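Astport publie son guide de bonnes pratiques pour les essais de robots en cuisine

Le centre technique d'Astport a mis en ligne en mai un guide consacré à l'évaluation des robots manipulateurs en cuisine. Le texte, préparé avec le laboratoire Vieira, compte 27 recommandations applicables aux essais en simulation comme aux essais sur banc réel.

Le guide demande notamment que la position initiale des objets, l'éclairage et les ombres portées soient consignés avant chaque série. Tout résultat publié devra reposer sur 457 essais au minimum, échecs compris.

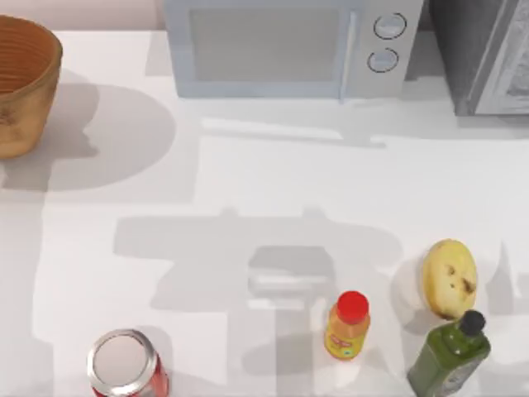 Plan de travail simulé, avec four à micro-ondes, canette, bouteilles et pomme de terre.

Les équipes devront également signaler tout écart entre la scène simulée et son équivalent physique - dimensions, masses, états de surface. Le projet Girnix appliquera ces dispositions dès sa prochaine campagne, qui portera sur 213 tâches.

Les observations des laboratoires peuvent être adressées au secrétariat technique d'Astport. Une version révisée est prévue à l'issue de la consultation.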